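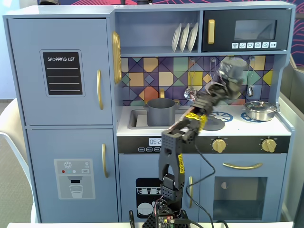 서울 망원동, 2021년 1월 25일

요즘 저는 장보기 목록에 푹 빠져 있어요. 작년까지만 해도 마트에 그냥 가서 눈에 띄는 대로 담았는데(그래서 집에 간장이 4병이나 쌓였답니다!) 새해부터는 냉장고 문에 목록을 붙여 두고 떨어진 것만 그때그때 적고 있거든요. 장난감 주방 냉장고에도 SHOPPING LIST 칸이 있는 걸 보면 다들 냉장고 문이 제자리라고 생각하나 봐요.

제 규칙은 간단해요. 장은 일주일에 2번만, 한 번에 10가지까지만. 처음엔 답답했는데 14일쯤 되니까 냉동실 바닥이 보이기 시작하더라고요. 얼려 둔 떡국떡이랑 언제 샀는지 모를 만두도 그 참에 다 먹었어요. 만두는 좀 말라 있었지만 국물에 넣으니 괜찮았고요 :)

앱도 써 봤어요. 하페타는 글씨가 커서 좋은데 가족이랑 같이 쓰려니 자꾸 로그아웃이 돼서, 결국 종이로 돌아왔습니다. 볼펜을 끈으로 매달아 두는 게 제일 편해요. 남편은 꼭 "과자"라고만 적어 놓는데 무슨 과자인지는 매번 물어봐야 하지만요.

3월호에는 봄나물 장보기 목록을 실어 볼까 해요. 냉이랑 달래 말고 또 넣을 만한 게 있으면 답장으로 알려 주세요!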